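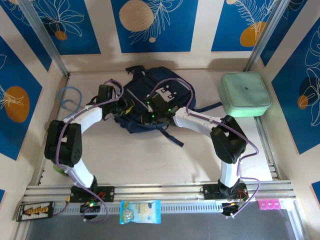 3 min read

2/6/24. Bench notebook, cell 2. Equipment planning for the next budget round

Request is due before the September freeze, so the list gets worked out now while the backpack task is still set up and I can look at it. Current cell stays as is for the rest of this run. Everything below is for a second cell of the same type plus spares for the first.

Arms. Two per cell, same model as now. Trenine quotes a pair with bases and cables. Gresov quotes arms only, lower unit price, bases extra. Once bases are added the difference is small, and we already hold mounting hardware drawings for the Trenine pattern. Preference: Trenine. Ask whether the grippers can be ordered separately, as the fingers wear before anything else does.

Servos. The elbow joint is the one to stock. On the backpack task it carries the most load, with the gripper out over the middle of the floor. Put two spare elbow servos per cell on the request. Wrist servos: one per cell.

Cables. The purple leads loop loosely along both arms at present. They have slack for the full reach but can catch on straps. For cell 3, order 60 cm lengths for the upper run and 30 cm for the lower, with clips at each link. Retrofit cell 2 at the same time. Cost is minor and goes under consumables.

Driver boards. They sit at the front by the rail, uncovered. Need covers. Yeon makes a vented box with the right footprint, minimum order 20. That is more than we need, so check whether the other bench wants to split it.

Rail. Aluminum extrusion again, same profile as the front rail in cell 2. Buy one full length and cut here. Corner posts from the same stock.

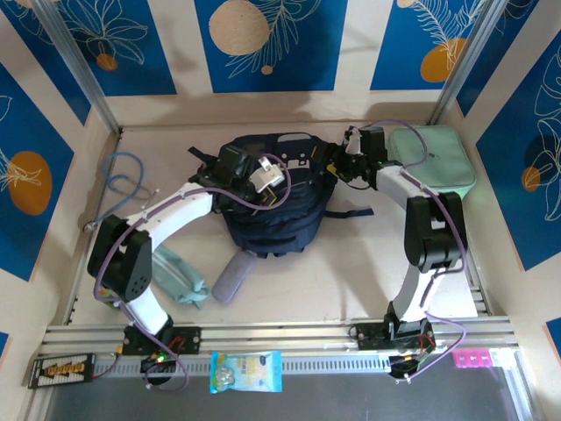 Test objects need their own budget line this time. They have been coming out of petty cash and there is no record of what was bought or when, which makes it hard to replace a worn item with the same one. Soft goods are the problem. A backpack with straps running off both sides gives the arms something different to deal with on every reset, and the small white tab at the top edge, where the right gripper has hold of the fabric, is the sort of detail a substitute bag will not have. So: buy three of each bag at once, label them, keep two sealed. Same for the square pouch. The crumpled teal bag can be replaced with any thin cloth bag of similar size.

Wall panels. Leaf print on blue, as now. One spare set. If the second cell has different walls we cannot compare runs between the two, so do not let purchasing swap in a plain version.

Software seats. Trarkura license covers one cell. Second seat is 600 per year. Ask for a two-year price before putting it in.

Not on this request: force sensing at the wrist, third arm, enclosed lighting. All three were raised last time. Leave for the following round.

Open items
- Trenine lead time in writing
- gripper fingers as a separate part number, yes or no
- split of the Yeon box order
- which account test objects get charged to
- measure the bench by the window, the second cell may not fit with the door open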